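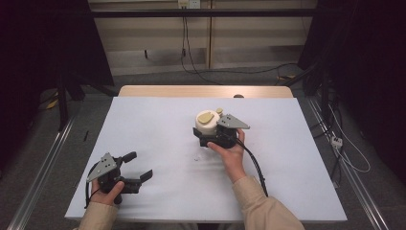 Kunau hand-held grippers, left and right. The right-hand unit is closed on a white cylindrical part.

Print this page | E-mail this page

Kunau Hand-Held Gripper Pair
Item 518

The Kunau pair is a set of two hand-held grippers for recording manual tasks that will later be run on a robot arm. The operator holds one in each hand and does the job at a normal bench. Both units have a black body, two black fingers and a gray metal top plate drilled with small screw holes. Each is cabled from the rear.

What to budget for

The price is $722 per gripper, so plan on two. Orders of 5 pairs or more are quoted separately. Celeste Zúñiga handles quotes for schools and labs and will hold a price until the end of October.

The grippers are one line in the budget. Buyers setting up a first station usually also need:

Bench and work surface. A plain, light board on a flat table is enough for small parts.
Cable management. Leave slack behind each wrist and keep runs off the walking path.
Spare finger sets. Finger pads are a wear part. We suggest replacing them every 1,000 hours of use.
Operator time. This is normally the largest cost over a year, and it is often left out of the first request.

The Gelleck mounting kit is sold separately and bolts to the top plate. It is not needed if you already have brackets that match the hole pattern. Send a drawing to Baltasar Farías before ordering if you are not sure - kits that have been opened cannot be returned.

One station or two

Most customers start with one station and add a second after the first project. At the Allotby workshop, Shahnaz Munshi ran one pair on two shifts and bought a third gripper as a spare. That cost less than a second full station, though it meant changeovers had to be scheduled. If your operators will work at the same time, order a pair for each of them.

Left and right units are the same design and can be swapped.

Lead time and support

Stock units ship from Allotby. The mounting kit ships from the factory and may arrive later. Setup help by phone is included with the first pair. On-site training is extra and is quoted with travel.

Prices checked 20 Jun 2023. Tax and freight not included.

Contact Allotby Sales | Copyright Allotby | Back to top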